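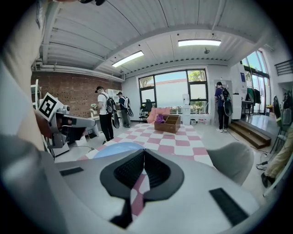 Subject: Re: [gripper-trials] Comparison of hand-held units, July round

Dear list members,

Thank you for the comments received on the draft plan. The point that drew the most replies is quoted below.

> Ro-un Shim wrote:
> The Drumby and Urnier pads should be compared on the same
> objects and by the same operators. Please also state how long
> each operator wears the backpack before changing over.

Both requests are accepted. Each operator will complete 135 trials with the Drumby pads and 135 with the Urnier pads, using the wooden box on the checkered mat. Changeover is set at 90 minutes. Operators should keep the marker on the second gripper in view of the first whenever both hands are in use - the Heo tracking software drops the pair otherwise, and those trials must be repeated.

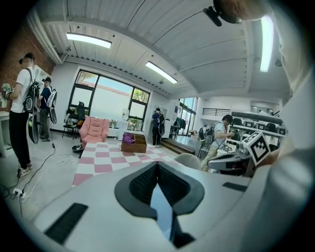 gripper-trials Digest, Vol 3, Issue 2154

The V-shaped slot is to be checked for wear at each changeover and the result entered in the Gellon log under the operator's initials. Cables on the floor should be kept clear of the mat. Comments on pad thickness are still open and may be sent to the list until the end of July.

With regards,
Trials Office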